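4.3 Recording a Committee Vote

Use this section to enter votes in the Plonditz legislative record system. It applies to budget, subsidy and public works bills. For full chamber votes, see section 4.5.

Before you start, check that:
- the session is open in the Iritz console
- the bill has a docket number
- attendance has been entered for all members present

1. Select Sessions, then Committee, and choose the session date.
2. Enter the docket number without leading zeros. The Magaña district test bill, docket 1,033, can be used for practice.
3. Confirm the bill version. If amendments were adopted in the same session, select the amended text.
4. Select Open Vote. The panel shows one line for each seat, up to 17 seats. 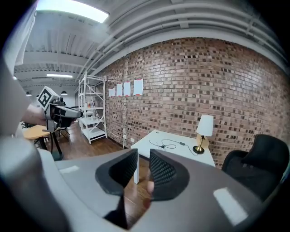

Gripper fingers with textured pads.

5. Enter Yes, No or Abstain on each line. Leave the line blank for an absent member.
6. Check the quorum field. The default quorum is eight. If the field is red, the vote can be saved as a draft but not certified.
7. Select Close Vote, then Certify.

NOTE: An abstention counts toward quorum. A blank line does not.

CAUTION: Certification locks the record. Changes after this point require a correction notice – see section 4.7 – and both versions remain in the public log.

4.3.1 Emergency Spending Bills

Bills marked Emergency follow a shorter path. The waiting period between committee and chamber is waived, and the system sends the certified result directly to the chamber calendar.

1. Set the Emergency flag before opening the vote. It cannot be added later.
2. Attach the finance statement as a single file. 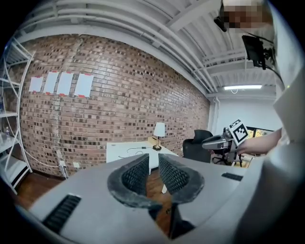

3. Enter the expiration date of the spending authority. If the bill gives none, select Open Term and type the clause number in the remarks field.
4. Complete steps 4 through 7 of the main procedure.

NOTE: Offices using the Meltness archive link should allow seven minutes for the certified record to appear. Do not certify a second time while the transfer is pending.

Section revised April 29, 2019. Replaces all earlier versions of 4.3.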